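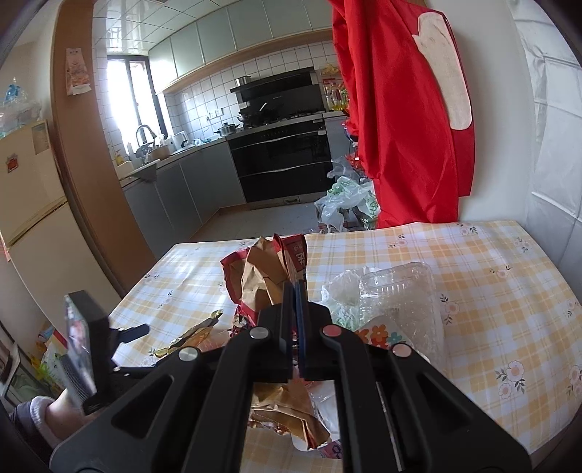
Handout 3: Notes on the Home Demonstration
Reading time: 2 min

We got a full morning with the hand-held grippers in a real apartment, and I'm still excited about it! Please read these notes before the lab session on October 1, 2025, and bring questions.

What the work is

Clearing up packaging on and beside a kitchen table. Paper bags, foil, clear plastic, trays. A person holds each gripper and does the job at normal speed, and the tool records what the fingertips do. Deepak Shukla's group at Vilterik hopes to collect 3000 short recordings of chores like this, and they have 2600 so far (a huge amount of tidying).

Why wrappers are worth a whole morning

A rigid box keeps its shape when you grip it. A thin bag folds and creases, and it looks different every time you touch it. Look at where the jaws take hold: with a bag, a gathered end gives the pads a good thick bunch to close on. Try this at home with two fingers. It's harder than you'd think, and really fun.

Things to look for

- How far the jaws open before the approach
- Whether the tool comes in from above or from the side
- What the second gripper is doing in the meantime

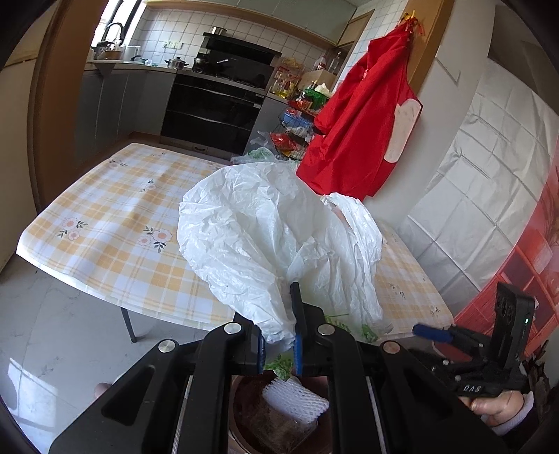

Anju Nishad said that for her the surprise was how much she relied on feel, and that she would want at least 30 tries with one kind of bag before trusting any pattern in the recordings. Good point, and we'll pick it up in lab.

For next time: write 200 words on one object in your own kitchen that you'd find hard to pick up with two flat fingertips.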